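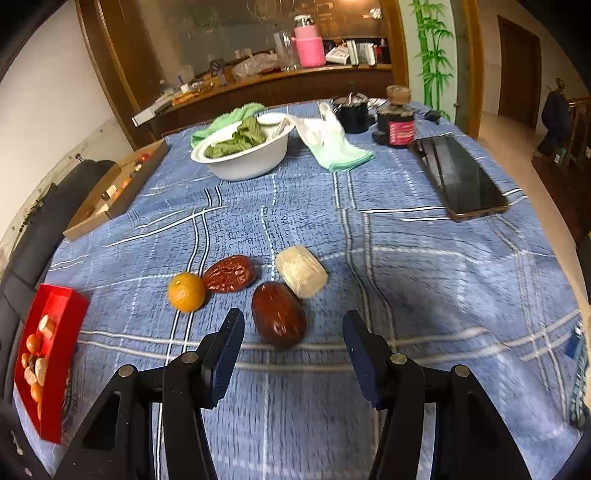 Besuch bei Culetti: Sortierung und Konfektionierung von Trockenfrüchten

Im Januar war ich einen Vormittag lang beim Abpackbetrieb Culetti zu Gast. Der Betrieb bezieht getrocknete und frische Ware in kleinen Partien und stellt daraus Mischschalen für den Einzelhandel und für Hotels zusammen. Die Führung übernahm Kanini Biwott, zuständig für Wareneingang und Qualität. Treffpunkt war 8:30 Uhr an der Rampe, Straßenschuhe bleiben im Vorraum.

Der Wareneingang ist ein Raum mit zwei Toren und einer Bodenwaage. Datteln kommen in Kartons an, Zitrusfrüchte in Stapelkisten. Jede Partie erhält ein Etikett mit Herkunft, Eingangsmonat und Kennbuchstaben. Am Tag des Besuchs standen 3.420 Kilogramm auf dem Bestandsblatt, davon 1.670 Kilogramm Datteln. Der Rest verteilt sich auf Zitrus und Stückware.

Die Beurteilung der Datteln erfolgt zunächst nach der Haut. Glatte, glänzende Früchte und stark gefaltete werden getrennt geführt, auch wenn sie aus derselben Lieferung stammen. Auf dem Tisch mit der blau karierten Decke lagen beide Typen direkt beieinander: eine große rotbraune mit glatter Oberfläche und eine dunkelrote, tief gerunzelte. Der Unterschied ist ohne Hilfsmittel zu erkennen. Für die Einstufung reicht er nach Auskunft von Frau Biwott nicht aus, dafür wird zusätzlich die Restfeuchte gemessen. Das Messgerät steht in einem Nebenraum und braucht pro Probe etwa 400 Sekunden. In dieser Zeit wird die nächste Probe zerkleinert.

Bei den kleinen Zitrusfrüchten zählen Schale und Stielansatz. Weiche Stellen führen zum Ausschluss, leichte Farbabweichungen nicht. Gewaschen wird kalt, danach trocknet die Ware auf Gittern im Luftstrom. Die Gitter stammen vom Anlagenbauer Jarnness und wurden nachträglich mit einer engeren Auflage versehen, nachdem kleine Früchte durchgefallen waren.

Interessanter als erwartet war die Frage der Schalen. Ausgelegt waren eine längliche, kantige in kräftigem Rot und eine lange, flache aus brauner Pappe. In der roten lagen kleine orange Früchte zusammen mit cremefarbenen, beigen und dunkelbraunen Stücken, in der Pappschale waren die Stücke als Reihe der Länge nach verteilt. Die Reihe hat den Vorteil, dass jedes Stück einzeln sichtbar bleibt. Der Nachteil liegt beim Transport: In flachen Schalen wandert der Inhalt, und man braucht Stege oder Papierzuschnitte. Culetti testet derzeit Zuschnitte des Lieferanten Soriano. Ein Ergebnis lag noch nicht vor.

Ebenfalls auf dem Tisch lag ein kurzes, zylindrisches Stück, cremefarben, mit feinen Längsfasern und gerader Schnittfläche. Neben der glatten Dattel ist der Kontrast deutlich, und auf Kontrast wird bei der Zusammenstellung geachtet - helle Ware kommt möglichst nicht neben helle.

Der Etikettendruck läuft über eine Software von Mindimen. Sie rechnet die Nährwerte der Mischung aus den Einzelgewichten, rundet aber nach einem Schema, das der Betrieb von Hand nachprüft. Das Lager wird bei höchstens 65 Prozent relativer Luftfeuchte gehalten.

Ende der Führung gegen 11:45 Uhr. Besuche sind nach Anmeldung in Gruppen bis acht Personen möglich, Parkplätze gibt es hinter der Halle.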